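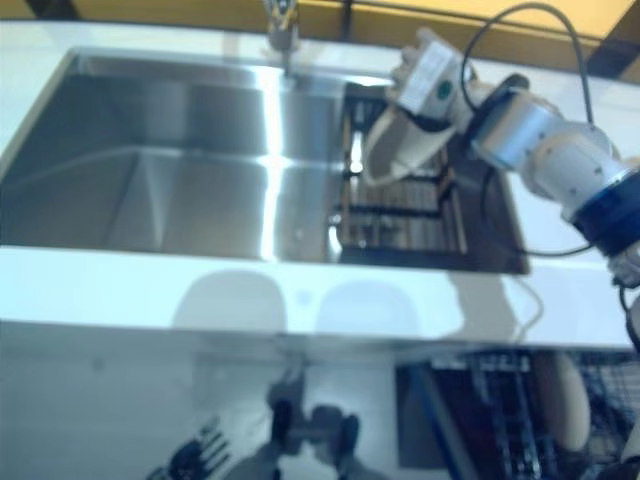 Rules for Robots That Work Near People

A robot that works in a home or a school has to follow rules. Some of the rules are written for the robot. Others are written for the people who build it, test it and stand next to it. This page explains the main ones, using the job of handling dishes at a kitchen sink.

What is a standard?

A standard is a written agreement about how to do something safely or in the same way each time. The plug on a lamp fits the outlet in your wall because both were made to a standard.

Robots have standards too. Engineers, safety inspectors and people who use robots at work meet and agree on the text. A standard can say how hard a robot is allowed to push, where the stop button goes, or what must be printed in the manual. A law can require a company to follow a standard. Good practice is different. It means the habits that careful workers keep even when no law asks for them.

Step one: list the hazards

A hazard is anything that could cause harm. Before a robot does a job, the team writes down every hazard it can find. This is called a risk assessment. For work at a sink, a list can include these:

A finger could get pinched in a robot joint.
A plate could fall and break.
Water could reach a part that must stay dry.
A person could trip on a cable.
An open dishwasher door could be in the way of someone's legs.

Next to each hazard, the team writes how bad the harm would be and how likely it is. A hazard that is both bad and likely has to be dealt with first.

Hertta Niskanen checks risk assessments for Kindthorpe, a company that tests household robots. Her lists are numbered, and the one for kitchen work has 13 entries. "If a hazard is not on the list, there is no rule for it," she says. "So we read the list again every March, and again when the robot gets a new part."

Step two: lower the risk

There is an order for doing this. The first choice is to remove the hazard completely. A sharp knife that is not needed for the job goes back in the drawer before work starts.

If the hazard cannot be removed, the second choice is to protect people from it. Covers go over joints. Software keeps the arm slow when a person is near.

The last choice is to warn people, with a sign, a light or a lesson. Warnings come last because people forget them or do not see them. 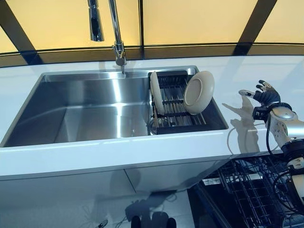
SPEED, FORCE AND SPACE

Three things are measured when a robot arm works close to people.

Speed is how fast the arm moves. A slow arm gives a person more time to step away.

Force is how hard the arm or hand pushes or squeezes. A hand needs enough force to hold a plate and no more. Testers press the robot against a sensor and read the number. Kindthorpe repeats each force test 10 times and keeps the highest result, not the average.

Space is the area the arm can reach. Testers often mark it on the floor with tape - this area is called the work zone. People stay outside it unless the rules for that job say they may come in.

Stopping

Every robot in a test needs an emergency stop. On many machines it is a large red button on a yellow background. Pressing it must stop dangerous movement, and letting go of it must not start the robot again. A person has to reset the button first, and then give a separate command to start.

The stop has to be tested before work begins. A button that worked yesterday may have a loose wire today.

Keeping records

Testers write down what happened, including the mistakes. A dropped plate gets a line in the log, with the time and the name of the person on duty. At Kindthorpe the kitchen log has reached entry 3865. Old entries are never erased. If one is wrong, a correction is added under it.

Rules for visitors

Stay behind the tape.
Tie back long hair.
Do not hand anything to the robot unless the operator asks you to.
Tell an adult if you see a spill or a cable across a walkway.

Words to know

Gripper: the part at the end of a robot arm that holds things. Some are shaped like hands.
Operator: the person in charge of the robot while it runs.
Risk assessment: a written list of hazards and what is done about each one.
Work zone: the area a robot can reach.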